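Badby textile mill open day, 23 June 2026

The mill at Badby let in 400 visitors this year. We joined the second tour, through the dye house and the weaving shed, where 110 looms still run.

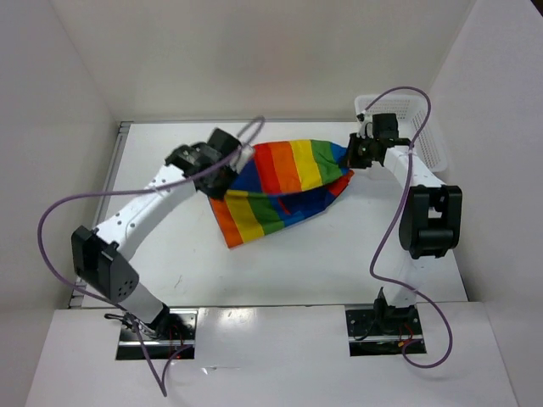
Skov thought the dye house was the better half and wished the tour had stayed there longer. I preferred the weaving. Earplugs were handed out at the door.
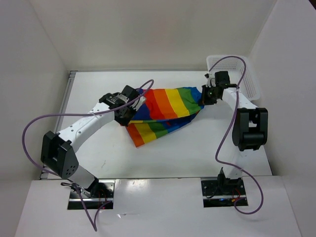
Tea was in the old wool store. Parking was free but muddy. 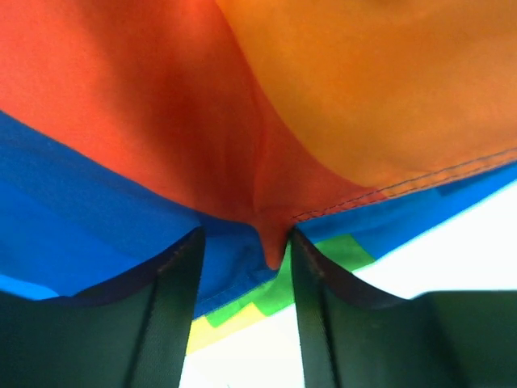 Striped cloth in rainbow colours

The shop shuts at four.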